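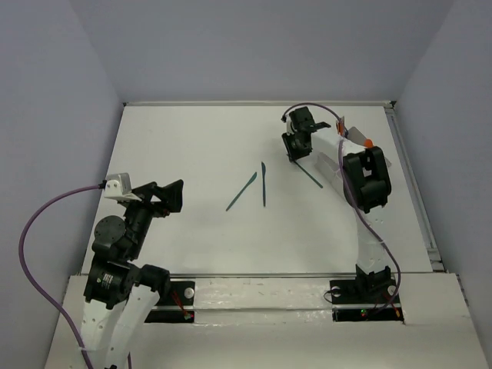
Knife sorting on the two-arm bench, right gripper at the third knife.

Bench notes: thin things are hard
Sumaiya Selvanayagam, for the manipulation group

Short one this month, the draft is due Wednesday and I am typing this between runs. Several people stopped me in the corridor to ask what the plastic knives are about, so a proper answer in writing.

The project is called Flesmont. The question behind it is small and annoying: how do you get a cheap arm with wide fingers to pick up something thin and flat from a hard table, again and again, without a special tool? Blocks are fine. Cups are fine. A plastic knife lying flat is a pain. The fingers come down a hair too high and close on air, or a hair too low and the arm stalls against the tabletop and the servo starts to complain. Everyone who has worked on Bepari (our older pick and place code) knows the sound.

What we used to do - look at the object from the fixed camera, guess a grasp point, go there, close. Works when the object has some height. With a knife the height error from the camera is bigger than the knife. So the policy learned to hover, which is a very sensible thing to learn from bad data and no use at all to us.

What we do now. The arm does not try to know the height. It comes down slow until the motor current says it has touched something, backs off a tiny bit, and only then slides and closes. We call the touch step the "tap". The learned part picks where to tap and which way to turn the wrist, the tap itself is about 30 lines of plain code that nobody would write a paper on. Splitting it like that was Umico's idea, or rather it came out of the Umico reading group in August, after a long argument over whether hand written steps count as cheating. I still get mail about this.

Results so far. We ran 100 trials with the new policy, knives only, layout changed by hand before each trial. 83 ended with the knife lifted and held long enough for us to call it. The old one-shot version on the same bench almost never got there, and I don't want to print a number for it becuase we stopped that run early and it would not be a fair comparison. Will redo it properly before the draft goes out. Yes, I know what day the draft goes out.

Where it goes wrong, from reading back through the logs:

Handle end. The handle is narrow, and if the wrist angle is off the fingers push it sideways instead of closing round it. Knife spins, the policy re-plans from a picture that is already stale, taps the spot where the handle used to be. Re-planning faster helps a bit. Getting the angle right the first time helps a lot more.

Neighbors. Two knives with their ends close together are much harder than two knives far apart. The arm goes for the gap. We think the training set has too few close pairs in it, so the new demos have more of them, some crossing, some nearly touching.

Cables. Not a research problem but it eats hours. The wrist cable needs enough slack to let the wrist turn right round, and then all that slack swings into things. If you use the bench, check the loop before you start a long run. Please. A tug on that connector drops the stream and the log just stops, and you won't notice until you come back from lunch.

Two arms, then. The obvious next step is to let one arm hold a knife still as the other one grasps it, and I have a half-working version of that. It is slow. Both arms want to be in the middle of the table at once and the collision check is very careful, so they take turns like people at a narrow door. Single arm numbers are what goes in the draft, two-arm stuff goes in future work unless somebody has a very good weekend.

On the data side - over 2 hours of demonstrations went into the current policy, all teleoperated, mostly me and whoever I could grab. My left hand demos are visibly worse than my right hand ones and the left arm has inherited this faithfully. If you are left handed and have a free afternoon, come and find me. There is coffee in it.

Things I would like opinions on:

Should the tap be learned after all? The current threshold is one fixed number and it was tuned on this table. Put a cloth down and it is wrong. A learned threshold might travel better, but then we lose the bit that is easy to explain and easy to debug.

Is "held long enough" a good measure? It counts a grasp that is barely hanging on by the tip the same as a solid one. Tesance scores grasps by shaking the arm afterwards, and I am tempted to copy that, though it makes every trial longer and it is hard on the gears.

What comes after knives? Forks have the same problem plus tines. Spoons should be easier, the bowl gives you some height. Someone suggested playing cards and I have not forgiven them yet.

Code is in the Flesmont folder on the group drive, the tap routine is in its own file and does not depend on anything else, so steal it if you have the same trouble. The readme is out of date from the secton on calibration onward. Ignore that part and ask me, I'll fix it after the deadline.

Bench booking is still on the sheet by the door. I have it most mornings this week, evenings are open. If you move the camera mount, write it down, even if you put it back exactly where it was.

- Sumaiya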